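The Case for a Covered Table
Opinion, Baldale Hospitality Review
Monday, May 25, 2020 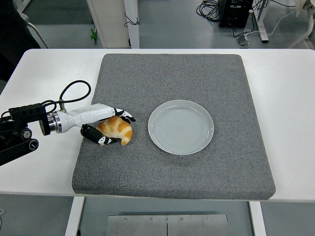

The surface on which food is served receives less attention than any other part of a small dining room. Owners will spend weeks choosing a coffee supplier and a typeface for the menu, and then accept whatever tabletop comes with the lease. A hard white top is the most common result, and it is a reasonable one, being easy to wipe and easy to replace. It is also noisy and unforgiving to crockery. A thick gray felt pad laid over such a top, with a light gray plate and a croissant on it, gives a fair idea of the alternative this publication wishes to argue for. Felt of that weight quiets the table and gives the plate a place to belong, and it does so without the laundering that a full cloth requires.

The argument is made with some hesitation. Readers who manage dining rooms in institutions, where each item must be cleaned to a written standard, have good reason to distrust any textile that is not boiled after use. Felt sheds. It holds crumbs, and a pastry made with butter is among the worst things one can set directly upon it. Those objections are sound, and they should shape how the pad is used. They do not settle whether it should be used.

Consider first the matter of sound. In the staff breakfast room of the Histik building, which seats 21, the tables were bare until last September. Conversation at the near end could not be followed at the far end, and most of the noise came from plates being set down, moved and stacked. Khoa Vũ, the manager of the room, placed felt on nine of the tables and left the others as they were. Within two weeks, staff were choosing the covered tables first. No measurement was taken, and this publication does not claim one. The preference was nevertheless plain to the people who worked there, and the remaining tables were covered before the end of the year.

The second matter is wear. A plate with an unglazed foot will mark a painted top in a season, and once a white surface has gone gray in rings it cannot be made to look clean, however clean it is. Guests judge by what they see. A pad takes the abrasion in place of the table and can be turned, rotated or retired. At the prices quoted to us by Clotby, the supplier used at Histik, a pad costs a small part of what it costs to refinish a top.

The third matter is appearance, on which institutions are often shy of holding an opinion. They should hold one. A plain plate on a plain white table has no visible place of its own, and a room of such tables looks unfinished at any hour. A square of gray under the plate marks out the setting. It also flatters food. Baked goods in particular depend on their browns, from the dark ridges at the top to the pale creases between the layers, and those colors are easier to see against gray than against white. Bakers who photograph their goods for sale have understood this for a long time. Those who merely serve them have been slower.

Against these points stands the question of cleaning, and it deserves a full answer. Nhi Tiêu, who supervises housekeeping at the Brouwer guest house, wrote to us in strong terms after an earlier column on table linen. In her view, a textile that cannot go through the wash after every sitting has no business on a dining table. She noted that crumbs work down into the fibers, that spills of milk are difficult to find on a speckled surface until they begin to smell, and that staff under pressure will brush a pad and call it done.

We accept most of this. Our recommendation is accordingly limited, and we would ask any institution adopting it to put the following in writing.

Pads should be used for breakfast and coffee service only. Sauces, soups and anything served with oil should go on a bare or washable surface.

Food belongs on the plate. Pastry should be plated before it reaches the table, and a plate large enough for the item should be provided. Many rooms use a saucer where a plate is wanted, and the table suffers for it.

Each pad should be vacuumed on both sides at the close of service. Brushing alone is not sufficient. A spare set equal to roughly 15 percent of the total should be kept so that a soiled pad can be removed at once and cleaned according to the maker's instructions.

Any pad that has taken on milk should leave service the same day. If the smell remains after cleaning, the pad should be discarded.

Pads should be large enough to hold the plate, the cup and the resting hand of the guest. A small mat under the plate alone does little for noise, as the cup and the cutlery still meet the hard top.

There remains the view that none of this matters, and that a person eating a croissant before work does not notice what lies beneath the plate. We disagree. The same person notices a table that wobbles or a cup that clatters, and may well sit elsewhere the next day without giving the reason a thought. Dining rooms that serve the same people every morning have more to gain from such small improvements than restaurants do, and they have generally spent less on them.

Correspondence on this subject is welcome. Ms. Tiêu has been invited to reply at length, and her response will be carried in the next issue.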